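A visit to the Brinach paper works, Northorpe

We went to the June open day at the Brinach works, a mill and converting plant on the river side of Northorpe. It makes uncoated board, bag paper and the stock that goes into cups and plates. Entry was free, but you had to book a tour slot at the gate. Ours was at 10:20 and left on time.

Getting there

The bus from Northorpe station stops at the top of the lane, and it is a short walk down past the reservoir. Parking is in the field behind the chip store. Wear flat shoes. They will not let you onto the machine floor in sandals, and two people in our group had to go back and change.

The machine hall

The main paper machine is 178 feet long and runs at 1,150 feet a minute. You hear it before the doors open. Ear plugs were handed out and the guide used a headset, which worked well near the wet end and poorly by the dryers. We walked the full length on the raised gangway. The part I liked best was the reel change, where the new core is brought up to speed and the sheet is thrown across. It takes a few seconds and we saw it done twice.

It is very warm in there. Take a bottle of water and leave your coat in the lockers.

Cups and converting

The converting side is quieter. Flat blanks are printed, die cut, wrapped around a form and sealed up the side, and then the rim is rolled. The plain tan cup is the one they sell most of, mostly to offices and canteens through a wholesaler called Breathnach. Seconds were on sale at the end for 3 dollars a sleeve.
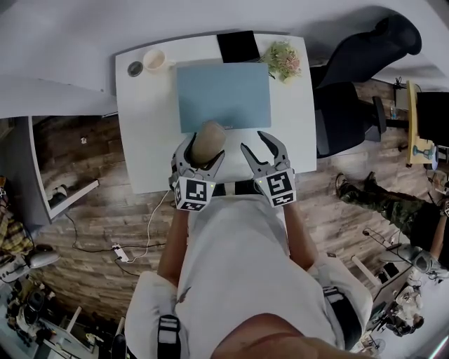
Food and the garden

The canteen was open to visitors until mid-afternoon. Soup, rolls and a hot dish, all fairly priced - the leek soup ran out early. Fruit was apples, bananas and kiwis. There is a small garden behind the office block with benches, and it was a good place to eat.
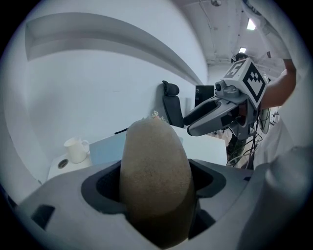
The archive room

Upstairs they keep old sample books, watermark rolls and a run of Prosirano ledgers from the years when that firm owned the mill. You can turn the pages of the sample books yourself. Allow 20 minutes here, more if you like old type. The stairs are steep and there is no elevator.

The next open day is planned for the fall, and the gate office takes names for it.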